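Weekend Baker and Counter Assistant, Lepik Bread
Tumbridge
Part time, permanent

Lepik Bread is looking for a baker to join the early shift at our shop on Mill Street in Tumbridge. The job is mostly bread, with some pastry work and a few hours at the counter once the ovens are off. It would suit a person who has worked in a bakery or a restaurant kitchen before, but we have trained people from scratch and will do it again for the right applicant.

We have been open for almost 20 years. The shop sells sourdough, rye, sandwich loaves, rolls, and a short list of sweet things that changes with the season. We also bake for restaurants and for the grocery on Wikus Road, and those orders leave the building before the shop opens.

The work

Your shift starts at 4 a.m. and ends at noon. Most of the dough is mixed the afternoon before and held in the cooler overnight, so the first part of the morning is dividing, shaping, and loading. You will work next to the head baker, Kevser Kahraman, who runs the ovens and sets the order of the bake. When the wholesale racks are packed, the early crew eats breakfast. After that there is pastry to finish, dough to mix for the next day, and cleaning.

From 10 a.m. you will be at the counter. That means slicing bread, taking payment, answering questions about ingredients, and writing down special orders. We get a lot of questions about allergens. There is a binder, and we expect you to check it every time.

We shape by hand. We own a divider for the rolls, but everything else is scaled and shaped at the table, and speed matters less to us in the first months than getting the tension right. If you have your own habits from another bakery, we are happy to talk about them, but for the first few weeks please do it our way. 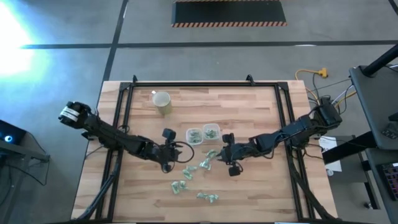

You will be on your feet for the whole shift apart from breaks. Flour comes in 50-pound bags and you will need to lift them safely, with help if you ask for it. The bakehouse is warm in winter and hot in July. We keep the back door open and there is cold water in the walk-in, but you should know this before you apply.

What we are looking for

You can get to Mill Street by 4 a.m. reliably. The first bus does not arrive until later, so you will need a car, a bike, or a ride.
You can follow a written formula and weigh accurately.
You are polite with customers, including when there is a line.
You clean as you go.
You have a food handler card or are willing to get one. We pay the fee.

Experience with naturally leavened dough is useful. So is any experience with laminated pastry. A second language is welcome but not required.

Pay and benefits

Pay depends on experience and we will tell you the rate before the trial shift. Tips from the counter are split by hours worked. You get breakfast, bread to take home, and 2 weeks of paid vacation a year. Aprons are provided and washed by us. Shoes are your own and must be closed and non-slip.

Schedules are posted a month ahead on Draltix, the app we use for shifts and time off. Swaps are fine if both people agree and Kevser approves it.

How to apply

Send a short note about yourself and a list of your last jobs, or bring them to the counter after 1 p.m. A formal resume is fine but not necessary. Please put reference 341 on your note so that it does not get mixed up with the driver applications. Tell us when you could start and if there are dates in the coming months when you cannot work.

We invite people in for a paid trial shift, 4 a.m. to 9 a.m., with breakfast. Everyone who applies will get an answer, including if the answer is no.

Lepik Bread, 311 Mill Street, Tumbridge. Parking for staff is behind the building.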